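Skarkum Hand-Held Gripper Kit: my long-ish review

Print this page | E-mail this page

Search reviews... All categories Go

I've had the Skarkum for most of a semester now and people keep writing to me about it, so I'm putting everything in one place. Short version: I like it a lot, I'd buy it again, and I have one grumble that I'm going to go on about further down (sorry in advance, Zelteo).

If you're new to it, Skarkum is a two-finger gripper you carry around in your hand, with a wide-angle camera on it, and you use it to record yourself picking things up so a robot arm can learn from the recordings. Zelteo makes the tool and sells it with the recording software. You can also get it through Sondico, which is where mine came from, and they throw in a second set of finger inserts. I paid for mine out of our own budget and I don't get anything for writing this.

The fingers are what sold me. They're a soft ribbed insert on a stiff white plate, with a darker pad on the gripping side, and they wrap around things a bit instead of just pinching. Cups, pens, a mouse, a packet of tissues, all fine. I was expecting to baby them and I really haven't! Rezaul Herath, who shares the kit with me, has been much rougher with it than I have and we're still on the first set. Screwing them on is easy enough too, although I'd put a drop of thread lock on if you plan to travel with it.

We do most of our recording on ordinary tables with ordinary junk on them. I think that's the right way to test a thing like this, and the wide view really earns its keep there.
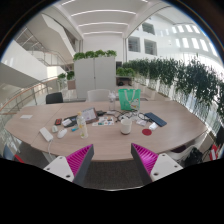
What I usually do is pick one object for the session and stick with it until I'm bored, then move it somewhere awkward and go again. Our target for the bottle task was 500 takes. We ended up at 2289 because Rezaul got into a rhythm and wouldn't stop, and then Anjana Uddin trained on 2000 of them and kept the rest back for checking. The software coped with all of that on my old laptop, which I did not expect. It does get slow when you scroll the whole list, so make folders early (I didn't, and I regret it).

Sorting takes is nice and simple. You get keep, skip and maybe, and a notes box that takes more text than you'll ever want to type. I'd love a keyboard shortcut for maybe. Rónán Mac an tSaoi at Zelteo told me it's on the list, and that was back in January, so we'll see.

OK, the grumble. The trigger. It's fine for the first half hour and then my index finger starts to complain, and by the end of an afternoon I'm squeezing with two fingers and my takes get sloppy. Zelteo sells a softer spring as an extra and it's a big improvement, but it really should come in the box. If you have smaller hands, just order it right away. Tania Siddiqui borrowed mine one Sunday and ordered the spring before she'd even given the kit back.

Clear plastic is the other thing everybody asks me about. Bottles are tricky for any camera, and I wanted to know if the view from the tool would give me enough to line up on.

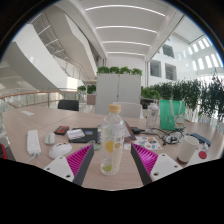 My advice is to come in low and slow, fingers wide, and get the bottle centered before you start to squeeze. I used to swoop in from the side and those were the takes I mostly threw out. Anjana says the slower ones train better as well, and she's the one who has to live with the results, so I do what I'm told.

A few odds and ends:

Weight is OK. I wouldn't want it any heavier.

The case is great, with a proper cutout for the charger.

The printed manual is thin. Get the online one, which has the calibration steps in the right order.

Calibrate again whenever you take the fingers off. I skipped it once and lost a morning.

Support answers e-mail quickly, and you get a real person. Nusrat Bhattacharjee at Sondico sorted out a missing screw for me with no fuss at all.

If you've been looking at the Kanagaratnam gripper as well, I've only had a short go on that one. It felt nicer in the hand, I'll give it that, but the fingers were hard and I kept knocking things over. For tabletop stuff I'd still go with the Skarkum.

The part number for the soft spring is 2606, by the way. It's buried at the bottom of the accessories list.

E-mail this review to a friend | Print this page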